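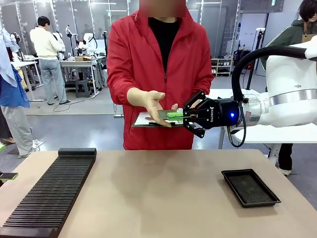
Vestine Opens Component Handling Workshop in Stalemley

STALEMLEY, 12/31/22 – Vestine, a supplier of bench equipment and handling accessories for small-parts assembly, has completed the fit-out of its component handling workshop in Stalemley. The site will be used to develop and check work surfaces, racks, trays and carrier boards for customers who move small modules between assembly, inspection and packing. Customer projects will be accepted from February.

The workshop replaces a shared area at the company's Vunis site, where benches had to be cleared at the end of each shift. In Stalemley each bench is assigned to one project for its full duration, and parts stay at the bench between sessions. The floor area is 3,161 square feet, including storage and a receiving bay.

Bench layout

The main tables have a beige top with a matte surface. Vestine selected the finish after comparing samples under the workshop lighting, where glossier tops produced reflections that made dark parts harder to locate by eye. White walls and a gray floor were specified for the same purpose.

A typical layout places a long black slotted rack on the left side of the table and a shallow black tray with a raised rim on the right. The rack has closely spaced parallel ridges along its length and a raised solid block at one end. It may be set square to the table edge or at an angle, depending on the reach of the person working there. The tray has a dark textured base and receives parts once they leave the rack.

Small dark components can also be presented on a flat white board held or fixed at waist height. The board gives a plain, high-contrast background and allows a part to be supported from below while it is gripped from the side or from above. Vestine recommends the board for first trials of a new part, before a dedicated fixture has been made.

Separate workbenches are used for unpacking and preparation. Cardboard packaging is kept off the main tables.

Services offered

Work at the site will cover the following:

Rack and tray selection. Customers send sample parts, and Vestine returns a recommended slot spacing and tray depth together with a short written report.

Handling trials. Each trial consists of 121 transfers of the same part between rack, board and tray. Dropped, misplaced and marked parts are recorded separately. Trials of up to 1,000 transfers can be arranged for parts intended for continuous production.

Layout review. Table height, rack angle and tray position are adjusted with the customer present. Final positions are supplied as a dimensioned drawing.

Standard turnaround for rack and tray selection is seven working days from receipt of parts. Handling trials are scheduled individually.

"Most of the questions we get are about where things go on the table," said Lovely Marquez, workshop manager at Vestine. "A rack that works well square to the edge can be awkward at a different reach, and the drawing does not show that. We want customers to bring the parts and try the positions before they order."

The first outside project will be carried out for Hassanpour, a maker of control modules that has used Vestine trays at its own plant. The project concerns the transfer of finished modules from slotted racks to shipping trays – a step at which Hassanpour has reported contact marks on the edges of some units. Results will be shared with other customers where Hassanpour agrees.

Sample requirements

Parts submitted for trials should be clean, unpowered and free of loose fasteners. Parts sensitive to static discharge must be marked on the outer packaging. Samples are returned with the report unless the customer requests disposal.

Vestine will continue to fill tray and rack orders from Vunis. Existing part numbers and delivery terms are unchanged.

Media and customer contact: Lovely Marquez, Vestine, Stalemley workshop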